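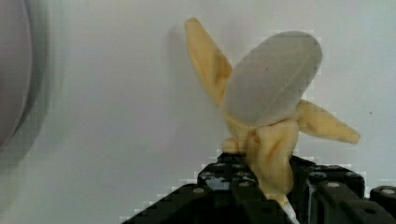 A peeled banana, possibly a plush one, held by the gripper of a packing arm at the Altby site.

Robot arms at Clarness Altby: questions from staff
Updated May 2022

What is being introduced?
Two robot arms on the mixed-order packing line. They pick single items from a tray and place them in the customer's carton. The line handles toys, soft goods and play food, so the shapes vary a great deal from one order to the next.

Who supplies them?
The arms come from Sillard. The software that tells them what to pick is called Pop. Sillard's technicians will be on site during the day shift until the end of the trial.

Will anyone lose their job?
No permanent position is being cut because of the arms. The 11 people now on the packing line stay employed at the same grade and the same hourly rate. Some tasks will change, and two people per shift will move to checking and exceptions.

What does "checking and exceptions" mean?
When an arm can't pick an item, it stops and a light comes on at the station. The operator packs that item by hand, enters a reason code and restarts the arm. The operator also checks finished cartons against the order slip.

How many items will the arms handle?
The line packs 4,000 items a day. The target for the arms is 2,000 of those. The rest stay with hand packers, mostly glass, anything heavy and gift-wrapped orders.

Is my own pick rate going to be compared with the arm's?
No. Arm figures and staff figures are kept in separate reports. Individual targets are frozen at their April level for the length of the trial.

Do I need training?
Yes, if you work on the packing line or cover breaks there. The course takes two half days and is paid as normal hours. Bianca Surdu has the sign-up sheet in the shift office. Night shift can attend at the end of a shift and claim the extra time.

Can I reach into the station while the arm is running?
No. Press the yellow pause button and wait for the green light before opening the gate. Keep sleeves, lanyards and gloves clear of the gripper jaws even when the arm is paused.

What if I would prefer not to work with the arms?
Tell your shift lead. Transfers to returns or goods-in will be offered where there is a place open.

Who do I ask about anything else?
Floarea Nistor is the staff contact for the project. Questions about contracts or pay should still go to Human Resources.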